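Print this page | E-mail this page

NOTES, equipment budget talk, 12 July 2022
Hamdia Tilahun (slides w/ Nandi)

Start w/ the money slide, not the arm. People came for the money.
Kitchen task bench, in simulation. One arm, counter, clutter. Spray bottle is the test object. Give them a minute to look.
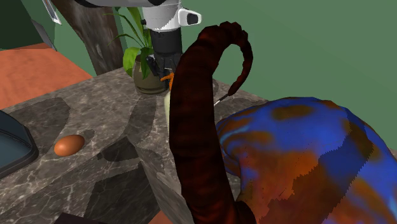
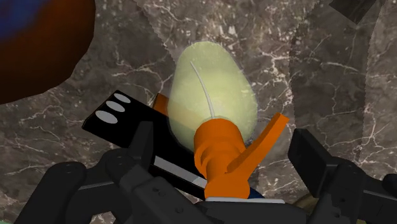 Same bench, next one has the base and the mount in it.

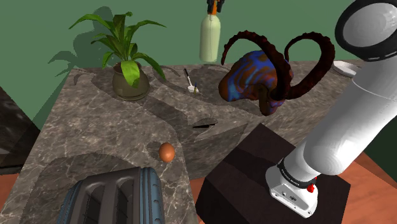

Liudmyla Prokopenko wrote back after the draft went round that she would not sign for any arm until the sim hours were costed the same way as the hardware, and that "the computer is free" is how Dundeo ended up over budget by October. Read that out. Pause. She's right, and we hadnt done it.

So, sim hours. 251 hours on the shared machine last quarter. Nobody was billed. Put a price on it anyway, own line, every quarter.

Next slide. What we think we need:
- one arm, quote from Grasetti
- gripper, seperate quote, DO NOT let them bundle it
- mount. Bolts, plate, something heavy to stand on. Always forgotten in the first draft
- spare fingertips, 338 a set, budget two sets
- service plan, 1401 a year, starts on delivery day even if its still in the crate (ask me how I know)

Feltero also quoted. Cheaper arm, longer wait, training is extra at 750 per person. Three people need it. Do the sum out loud, their arm stops looking cheap.

Reach. Ask the vendor for reach at the height of OUR counter. Brochure number is best case. Put the base in the sim first, move it, try again, then drill holes. Moving a base in sim costs an afternoon. Moving a real one costs the floor.

Tall things at the front of the counter. Plan for them. Layout decides which gripper you buy, so freeze the layout before the gripper quote, not after.

Lease or buy? Short answer: lease if the project ends inside the year. Zhuravel leased, then extended twice, paid more than the arm. Don't dwell, Yevhen may be in the room.

Timing. Quotes in hand before the summer break. Order by October or the money goes back. Say this twice.

Ask for the room: who pays for repairs in year two? Wait for an answer. If quiet, call on Asmaa.

Last slide is the spreadsheet link. Leave it up during questons. Water.

Print this page | E-mail this page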